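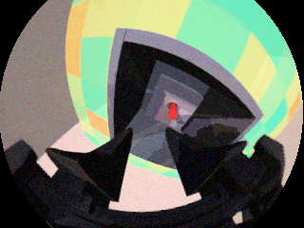

Isn't a quilt just a blanket with extra steps? One student put that in her course survey last term, and I love it as a place to begin, so let's answer her properly.

Quilting Basics, Handout 5: Color and Value
Kokley Evening Classes, November 2019

A quilt has a top, a batting and a backing, and the stitching that holds the layers together is the quilting. What you choose for the top is where the fun starts!

Most beginners shop by color. Try shopping by value first, meaning how light or dark a fabric looks next to its neighbors. A yellow can be a dark if everything around it is paler (it feels wrong until you see it on the wall, and then you can't stop seeing it). Squint at your fabrics, or take a black and white picture on your phone. If two prints melt into one gray, they'll do the same in your quilt from across the room.

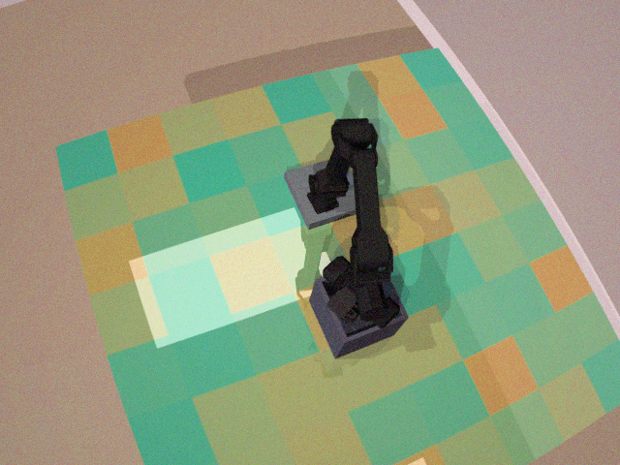 Once you have your lights and darks sorted, lay out the blocks before you sew a single seam. The Gollard layout we're using this term has 416 squares, so give yourself a whole evening and a lot of floor. Swap blocks, walk away, come back, swap again. I moved one stubborn orange square 11 times last winter and enjoyed every minute of it.

Seams are a quarter inch throughout. Press toward the darker fabric, and press the next row the opposite way so the seams nest.

For next time: read the Liu chapter on scrap quilts, cut 2 test blocks from the Prisulia cotton, and bring your squinting eyes. Finished tops are due in December. Rotary cutters stay in the classroom, please.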